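Adaeze Bashir
Two-arm build, shared shop, August 2023. Posting as I go.
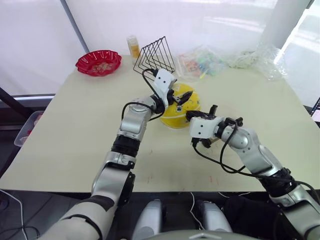 1/ Both arms can now reach the middle of the table without running into each other. Getting there meant moving the right base outward twice and redoing the limits in software each time. The job I picked for testing is the yellow dome, with the left gripper coming down on top and the right one holding it on the side. A dome is a bad shape for flat fingers. If the left side pushes even slightly off center, the whole thing wants to walk toward the other arm.

2/ Each arm was fine alone by last November. Everything since then has been the two together. I badly underestimated that part.

3/ Current count, from the log: 1046 attempts at the two-handed hold. 459 of those ended in a grip that passed my check, which is both grippers reporting contact and no drift for the hold time. The rest are slips, timeouts and me hitting the stop.

4/ 316 of the failures are the same one. Left gripper touches down, right gripper arrives late, dome has already shifted. So it's mostly a timing problem and I can stop blaming the fingers.

5/ The late arrival comes from how I wrote the planner. It works out the left path, then the right, then sends them in that order. I did it that way in the beginning because I only had one arm. Rewriting it now so both get a shared start time and a shared arrival time.

6/ Cables. I have the gripper lines on the outside of the arms, looped over and down the forearm. It isn't pretty but I can swap one without taking a wrist apart. The loop has to be long enough for full wrist rotation. My first one wasn't, and it pulled a connector out of the board. Replacement board came from Verbruggen, nine days.

7/ Someone at the shop asked why I don't run them inside the links. I tried on the left arm. Took a whole evening to get two cables through the elbow and one of them had a nick in it when I was done. Outside it is.

8/ Grippers are on their second version. The first housing was too deep and it hit the table before the fingers did on anything low. Took the new one down as far as the motor would let me.

9/ Finger pads: started with plain black rubber sheet, then a softer one from Tridby. Softer grips better and wears out faster. I'm getting close to 1000 closes out of a set before the edges start to peel.

10/ Speed is still low. I could turn it up but I want to be able to reach the stop. Two arms meeting over the same spot is a lot to watch at once.

11/ Question for anyone who has done this: do you calibrate each arm to the table and trust the math, or calibrate one arm to the other? I do the first. It's good near the middle and gets worse toward the far side.

12/ Reply to a couple of messages: no, the design isn't posted yet. The drawings are a mess and half the hole sizes are wrong because I drilled them out later and never updated the file. I'll put it up when someone else could build it from what's there.

13/ Taking one arm to the Larbridge meetup. Not both. They don't fit in the car with the base plates on.

14/ New planner is running on the left arm. Right arm moves on command but ignores the start time. Looking at that next.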